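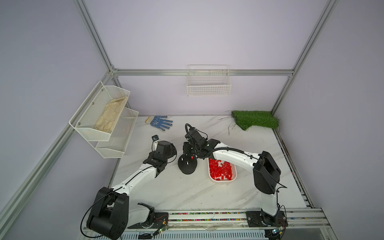
What size red caps do I need to cover the bare threaded studs on a batch of round black mounts?

Buy push-on caps by the outside diameter of the thread. Measure across the crests with a caliper, match that to the inside diameter in the cap listing, and pick a length that covers the stud down to the collar.

Asked in Workshop & Garage > Small Parts
Posted by Istero

More detail on what I have: the mounts are going on a shelf until February and then get shipped to the other building. Each one has studs sticking out of it. Last time we wrapped them in masking tape and it left glue in the threads that took a wire brush to get out. I have 252 mounts to do. I don't need the caps to be waterproof, just to keep the threads from getting dinged and from scratching whatever is next to them in the box. I'd like to reuse them if possible. Also, is there a good way to do this many without losing a whole day?

3 replies

Soler
Member, Small Parts

The short answer is up at the top and it is what I would do. Some more on the sizing.

Don't go by the name of the thread alone. A stud sold as M8 will often measure a hair under 8 mm, and the caps vary too. If you are between two sizes, take the smaller one if the cap is soft vinyl, as it will stretch. If it is hard polyethylene take the one that matches, or you will be fighting each one. Order a sample bag before you commit. Most places sell bags of 100, and the price drops a good deal at 1000, but 1000 of the wrong size is a box you will be moving around the garage for years.

Soft caps go on with a push and a slight twist. If one pops back off, you have trapped air. Squeeze the side a little as you push and it will stay put. Very long caps do this more than short ones.
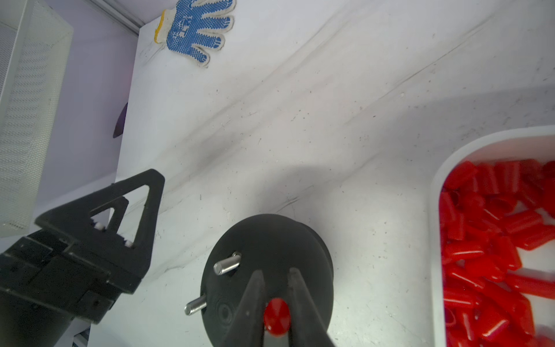
Go all the way down to the collar. A cap that only covers the tip is fine for scratches, but the first few threads near the base are just as easy to damage when two parts knock together in a carton, and a half-seated cap gets pulled off by the packing paper. If your cap is too short to reach, get the next length up. Too long does no harm apart from taking up space.

For reuse, vinyl is good for several rounds if you keep it out of the sun. Throw out any that have split at the open end. Wipe oil off the studs first. Oil makes the caps slide on nicely and then slide off again in the truck.

As for speed, set the mount down so the studs are facing you at an angle, keep the loose caps in a low tray right beside it, and don't bother lining them up. Picking from a heap in a shallow tray is quicker than reaching into the bag. Do both studs on a mount before you put it down.
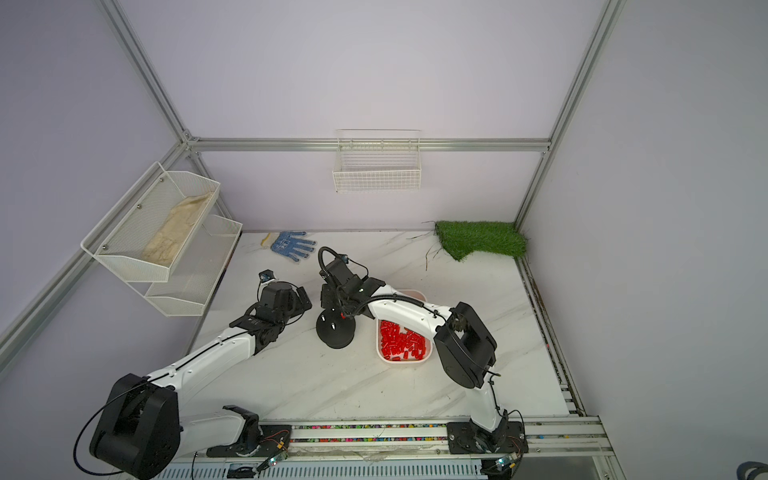
Ollthorpe
Moderator, Workshop & Garage

Adding to the above. I capped parts for a packing room for a few years and the tray matters more than people think. It should be shallow enough that your knuckles don't hit the side. Refill it when it is half empty. Once you are down to the last layer you are chasing them around the bottom.

Gloves: thin ones or none. Work gloves are fine for handling cartons, but you can't feel whether a small cap has bottomed out with them on. I take mine off for the caps and put them back on for the boxes.

Work in lots of 24 or whatever fits in one carton. Cap a lot, look it over, box it, close it. If you cap everything first and box later, you end up checking every piece twice. For the check I just look for bare metal. Red is a good color for that on a black part.

Put a layer of cardboard or foam between rows in the carton. The caps protect the threads but they won't stop a stud from bending if something heavy sits on it.

One thing I disagree with: I would not wipe every stud if the parts are going to sit until February. A light film of oil keeps rust off. Wipe the heavy stuff and leave the film.

Firari
New member

we just used pieces of clear tubing cut with scissors. looks bad but works. get the tubing from the aquarium aisle and bring a stud with you to the store

Istero

Thanks. Measured them and ordered one bag of the soft ones to try first. Leaving the oil film on. Will post the size once I know they fit.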